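Flotis Node Guide
Section 5: Setting up an audit node
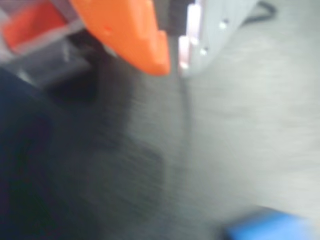 Gripper with orange finger and gray mounting block.

This section covers the installation of a Flotis audit node. An audit node keeps a full copy of the public ballot log and checks each new entry against the signed log head. It does not issue ballots and holds no voter keys. To set up a registrar node, see Section 9.

Before you start

You need:
- a machine running a supported Linux release, with its clock set from a network time source
- the Flotis source package and its signature file
- the election file (election.conf) supplied by the election operator
- the operator's public key, obtained by a separate channel from the election file

Caution: Do not install an audit node on a machine that already runs a registrar node. The two services share a default data directory and the registrar's key store can be overwritten.

5.1 Check and build the package

1. Copy the source package and signature file to an empty directory.
2. Check the signature against the Flotis release key. If the check fails, delete both files and download them again.
3. Unpack the source and run the build script. Tests run at the end of the build.
4. Read the last line of the build log. It must say "tests passed". Warnings about unused variables can be ignored.
5. Install the program as root. The installer creates a user named flotis-audit with no login shell.

Note: Builds made from the same source on the same release should give the same file hash. Compare your hash with the one on the release page before you go on. A mismatch usually comes from a different compiler version.

5.2 Load the election file

1. Place election.conf in the configuration directory.
2. Place the operator's public key in the same directory, under the name operator.pub.
3. Run the command "flotis-audit check-config". The program prints the election name, the log address and the key fingerprint.
4. Read the fingerprint back to the operator by phone or in person. Do not use e-mail for this step.

The election name is stored as UTF-8. Names with accented letters, such as the Crăciun district test election included with the package, must show correctly in the output. If they do not, change the terminal's locale setting and repeat step 3. Do not edit the name by hand. Any change to election.conf makes its signature invalid.

5.3 Connect to peers

An audit node compares log heads with other audit nodes. At least two peers are required and three are recommended. Peers should be run by separate organizations.

1. Open peers.list in a text editor.
2. Add one peer per line: name, address, key fingerprint. The Girnton and Cekilley test peers are already listed but commented out. Remove the comment marks to use them for practice runs only.
3. Save the file and start the service.
4. Run "flotis-audit status". Each peer should read "in step" once the first copy of the log is complete.

Note: The first copy can take several hours on a slow line. During this time peers read "waiting". This is normal and the service does not need a restart.

Caution: Remove the test peers before a live election. A node with test peers in its list will start, but its reports will be marked "practice" and cannot be used in a recount.

5.4 If a peer reads "split"

A split means that your node and the peer hold different log heads for the same entry number. Stop here and do not delete any data.

1. Run "flotis-audit export" and keep the resulting file.
2. Check the system clock and correct it if needed - a clock error alone does not cause a split, but it makes the report hard to read.
3. Ask the peer's operator for their own export.
4. Send both files to the election operator.

Leave the service running. It goes on recording new entries while the split is looked into.

Section maintained by Vaughan Ruawai. Last revised in September.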